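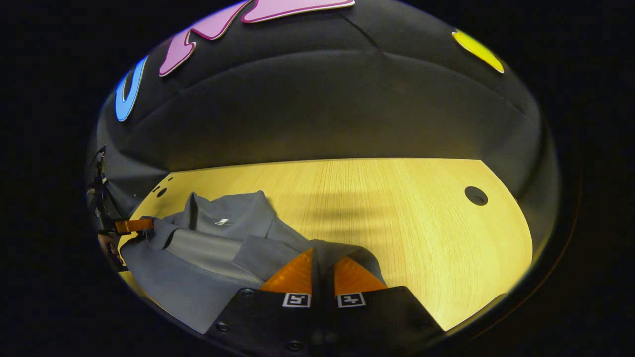
Irnia, June 2, 2025

I moved into this apartment in February with two suitcases and a box of kitchen things, and I told myself I would go one year without buying any clothes. Socks and underwear don't count. I'm now a few months in and a couple of people have asked how it's going, so I'm writing it down once and can send them the link.

The reason was money. Last year I added up what I had spent on clothes and it came to $1,504. I don't dress well. I work in the back office of a tile supplier and most days I wear a polo shirt and the same dark pants. So I went through the bank statements to see where it had gone, and most of it was small orders. A shirt on sale, then another shirt to get the free shipping. One jacket for $158 that I have worn twice, both times to funerals.

So far this year I have spent $78, all of it on socks and on having a zipper replaced. The zipper was done by a man named Cheng who has a counter at the back of the dry cleaner on Avedov Street. He is slow but the work holds. He also turned the collar on an old dress shirt, which I didn't know was a thing you could still have done. They take the collar off, flip it and sew it back on so the worn side is underneath. Bring cash.

The hard part has been laundry. With fewer clothes I wash more often, and the machines in our basement take a card you can only load at the management office, which closes at four. I leave work at five. I have started washing shirts in the bathtub and hanging them on the shower rod overnight. Knit shirts do fine that way if you pull the collar straight while it's wet. Jeans do not. Jeans take two days and the bathroom smells like a pond.

I also stopped using the dryer for anything I care about. My sister told me this for years. The gray lint in the trap is your clothes, she says, and I suppose she's right.

Mingxuan Jiang, who I used to share an office with, did the same thing two years ago and lasted until November, when he needed a suit for a wedding. He said to decide ahead of time what the exceptions are, or you end up arguing with yourself in a store. My list is short: shoes if the soles go, and a coat if mine gets stolen. That last one has happened to me before, on the train to Fladeo – a good wool coat, gone off the hook while I was asleep.

I have unsubscribed from all the store emails. One of them still comes through, and I mark it as spam every time, and it comes back under a slightly different name.

Things that are wearing out: the elbows on my green sweater, one belt, the pocket lining in both pairs of work pants. I can sew a pocket, badly. The sweater I may take to Cheng, though I'd like to try darning it first. I bought a needle for it and have not opened the packet.

I'll write again in the fall, when it gets cold and I find out about the boots.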